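Ikora Craft Table: Owner's Guide
Getting the white top ready to work on

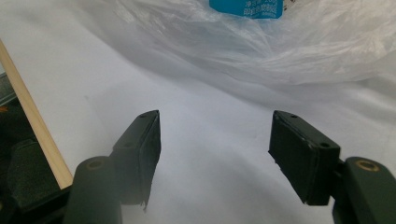
SETUP > PART 5

By now you've got the legs on and the table standing up, so the hard part is over. Grab something to drink and we'll get the top sorted out. I do this every April with my own table, even though it's been set up for ages, because a white top shows everything and I like starting fresh.

You'll need:
Two soft cloths
A bowl of warm water
Dish soap (the plain kind)
The leveling key from the small parts bag

1. Peel off the shipping film. Start at a corner and pull low and slow, almost flat against the surface. If you yank it straight up it tears into ribbons and you'll be picking at it all evening (ask me how I know).

2. Check along the edges for leftover bits of film. They're clear and very easy to miss. Run a fingertip along the rim and you'll feel them.

3. Wipe the whole top with warm water and one drop of soap. One drop! More than that leaves a haze, and then you're rinsing for twenty minutes.

4. Dry it with the second cloth. Don't leave puddles to dry by themselves near the seam between the two panels.

5. Put the table where it's going to live, then level it. The feet turn with the key: clockwise raises that corner, counterclockwise lowers it. Go a half turn at a time and press on each corner in between.

6. Leave the top alone overnight before you put anything heavy on it. The seam strip needs the time to settle.

CAUTION: No scouring pads and no bleach. The finish will go dull in patches and I don't know of any way to bring it back.

CAUTION: Lift the table to move it, with a person at each end. Dragging it bends the leveling feet.

Note: Dark scuffs usually come off with a damp cloth and a little baking soda. Rub in circles and go easy. Rawan Hijazi swears by a white pencil eraser, and I've tried it on small marks and liked it a lot.

Note: If your top has a rounded front edge, you have the older version, and the feet adjust by hand with no key. Everything else is the same.

Still rocking after step 5? Try the table on a different patch of floor before you blame the feet. Mine wobbled for a week and it was one low floorboard. If it rocks everywhere, check that all the leg bolts from Part 3 are snug, then do the leveling again from the beginning.

Replacement feet are part number 1674 and come in a bag of four.

Next: Part 6, Fitting the Side Shelf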